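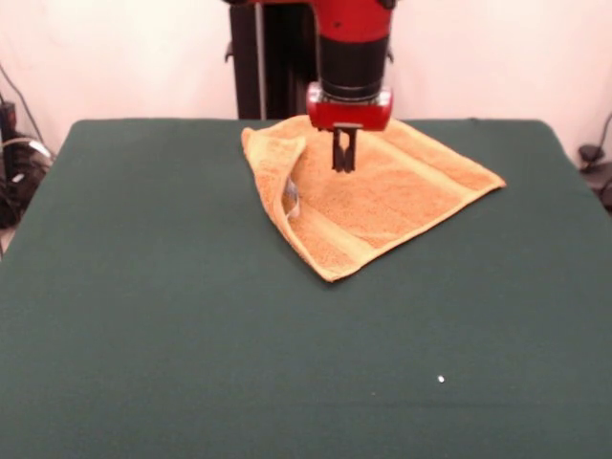
Bivdale Storm Recovery Grants: Your Questions

Who can apply?
Any household in Bivdale or Korletey whose home took in water during the February storms. Renters count too, and we'd love to see more of you apply!

How much is the grant?
It's a flat $2,752 per household, however many people live there. You don't pay it back.

What do I need to send?
Photo ID, something showing your address (a utility bill is great) and a short note on what was damaged. Receipts help for anything over $200, but please don't hold off while you hunt for them.
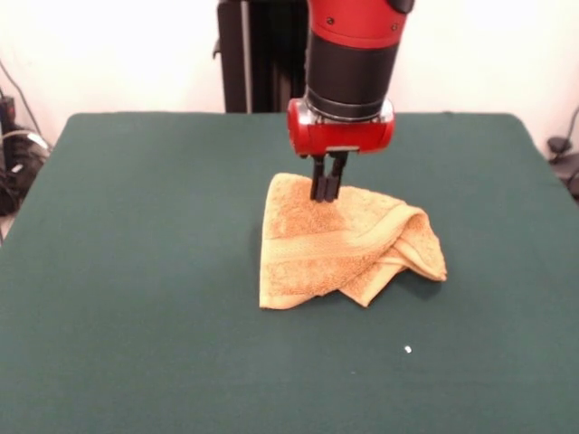
If your papers were lost in the flood, go to the Nundik Street office and staff will look up your address while you wait. It's a terrific team down there.

How long does it take?
Most payments go out in 3 to 4 weeks. A reader from the Alard side of the river wrote to us about that:
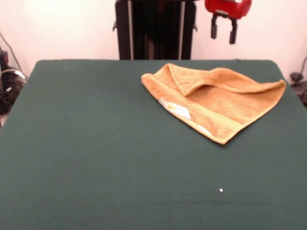 Mine took closer to five weeks, but they called me twice to say where things stood, and my neighbor's came sooner.

Can I apply if I have insurance?
Yes! Just list what your insurer has already paid.

Filed under: Local Government, Flood Help
14 shares | 6 comments

Related
Sandbag pickup points in Korletey
Alard bridge repairs: what's next
Replacing a lost ID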